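Clandeo opens a play kitchen room for under-fives at Rivas, and yes, the plush strawberries are staying

For release in November

I've been running Clandeo for long enough to know that the fastest way to make friends with a three-year-old is to hand them a bowl and something to put in it. So I'm thrilled (and a little bit tired, we've been setting up shelves all week) to tell you that our new play kitchen room is opening this month on the ground floor of the Rivas centre, right beside the toy library counter.

The room is called Clolach. It's for kids under five and the grown-ups who come with them, it's free for toy library members, and you don't need to book unless you're bringing a group. Doors open at 9.30 am and we pack up at 2 pm so we can get everything wiped down before the after-school crowd arrives.

So what's in it? Bowls, mostly! When we asked our members what they borrowed and what their kids played with once they got it home, the answers came back full of mixing bowls, soup ladles and pretend fruit. We had 318 replies to that survey, which is a lot of parents writing to me about spoons. The flashy toy ovens with the buttons and the beeping hardly rated a mention. A few families told us they'd stopped borrowing kitchen sets altogether and just asked for the food.

That changed our plans quite a bit. We'd set money aside for a big all-in-one kitchen unit and we've put it into low benches, open shelving and a proper collection of soft food and wooden dishes. The grant from the Brorkska Fund was $3000, and every cent of it has gone on things kids can pick up and carry about. I'm pleased with that. I did want the unit with the little tap, I'll admit, but I've been outvoted by toddlers before and I'll survive it.

The full Clolach collection comes to 587 pieces, all of it catalogued and tagged by colour so it can go home with members as well. You'll find the soft fruit and veg in the red tubs, the dishes and bowls in the yellow ones, and what I've been calling the bits and pieces in the green. That last lot is my favourite. It's plain strips and squares and scraps in different colours with no faces and no labels, and what they are is up to whoever's cooking. One green strip has been lettuce, a pickle, a blanket for a potato and a crocodile, and that was in a single morning of our trial sessions.

Parents do ask me whether they ought to be teaching something while all this goes on. My answer is to sit down, have your coffee and accept whatever you're served. If your child wants to tell you what's in the soup, lovely. If they'd like to tip it out and start over 14 times, also lovely, and please use the mat by the window for that.

We've kept the tables fairly bare on purpose. In the trial sessions we laid out the whole lot at once and the kids mainly just swept it onto the floor, so these days we start with a bowl and a couple of bits and let them fetch the rest themselves - it's much calmer, and the tidying takes half as long.
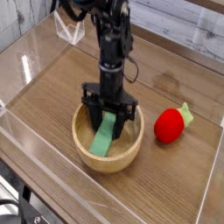

Strawberry on the table, green strip in the wooden bowl. Salad or dessert, chef's choice.

Group visits are welcome from playgroups, family day care and kindergartens, with up to 2 groups each morning. Ring the desk or drop in and we'll find you a spot. Groups get the room to themselves for an hour, and you're welcome to bring morning tea and eat it in the courtyard (real food stays out of Clolach, as the pretend stuff is confusing enough).

Members can borrow from the collection from opening day. The loan period is the same as for everything else in the library, and soft pieces go back in the drawstring bag they came in. Please let us wash them at our end. Some of the felt doesn't love a hot cycle, and we've already farewelled one banana that way.

We're also after donations of plain wooden bowls, any size, as long as they're smooth and free of splinters. Leave them at the Rivas front counter with a note saying they're for Clolach.

Media are welcome to visit during opening hours. Please check in at the toy library desk when you arrive, and ask families before taking photos of their kids.

Media contact: Clandeo toy library desk, ground floor, Rivas centre.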